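Chapter 6
Putting the Pieces in Order

By now you should have a pile. If you did the exercises in the first five chapters, it's probably a messy pile, with some pieces typed, some in a notebook, and at least one on the back of a utility bill (I've kept mine from that last category, and I'm fond of it). This chapter is where we start turning the pile into a manuscript that a reader who isn't related to you can follow.

I learned to do this on someone else's stories before I tried it on my own. My friend Benedita Azevedo had been writing down what her uncle, Adelino Godinho, told her about running a ferry office in a river town called Pidell. She had 487 handwritten pages when she first showed them to me, and I was thrilled! I sat on her floor reading until it was dark. Then she asked me what order they should go in, and I had no idea at all.

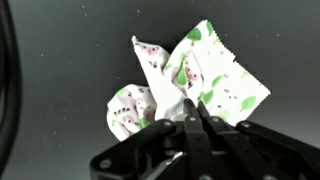 Figure 6.1 White cloth with a pattern of green leaves and small pink pig faces, held in a black gripper.

My first idea was to go by date, starting with the birth and ending with the retirement party. It's the order most of us reach for, and for a lot of family memoirs it works fine. With Adelino's stories it fell apart within a week. He almost never gave a year. He'd say "when the old dock was still there" or "before Zumbridge got its own school," and Benedita would have to phone around to find out what decade he meant. We also found that nearly all the good material came from a four-year stretch, so a strict timeline gave us a thin beginning, a huge middle, and an ending that went by like a list of Christmas letters.

So we tried sorting by place instead. Everything that happened in the ferry office went in one folder, everything in his mother's kitchen in another, and the two trips to Eltska (he told them as one trip, always, and it took us ages to catch on) in a third. That was better. A place gives the reader somewhere to stand, and you can move back and forth in time inside it without much fuss. The kitchen folder ended up as the opening section of the book, and I still think it's the best part.

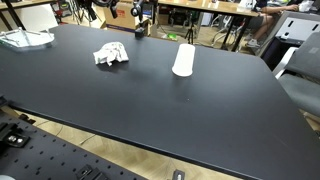
Figure 6.2 Crumpled white cloth on a black tabletop.

There are other ways to sort, and we'll try several of them in this chapter. Hiếu Mạch built his memoir around people, one chapter for each person who had taught him something, and he let the dates sort themselves out. Lộc Đào used the songs her father sang in the car. She was worried that it would look like a gimmick, and in the first draft it kind of did, but she cut the songs that had no story behind them and the rest held together nicely. Whichever way you go, write the plan on one sheet of paper and keep it where you can see it. Mine was taped inside a cupboard door.
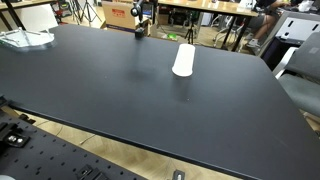
Before you sort anything, each piece needs a short summary so you can tell it from its neighbors. I ask for two sentences, no more than 50 words in all, and people find this surprisingly hard. We want to put everything in! It helps to practice on a thing that has no feelings attached to it, so let's warm up on the plain white cylinder standing on the black table. Write down what it is and where it is, and let yourself have one detail, maybe the soft rounding at the bottom rim or the faint gray shadow stretching toward the front edge of the table. Then stop, even if you've got more to say. Now do the same for the first story in your pile: who it's about, where it takes place, and the one detail you'd be sorry to lose.

When I did this with my own stories, I found two pieces that had the same summary. They were the same story, told 900 words long one year and 530 the next, and I hadn't noticed. The shorter one was better, though I stole a line about my grandmother's shoes from the longer one before I put it away.

Keep the summaries on separate cards or slips, one to a piece, with a title at the top that you'll recognize. You'll need them spread out in front of you for Section 6.1, where we lay out the same set of stories by date, by place and by person, and see which gaps show up each time.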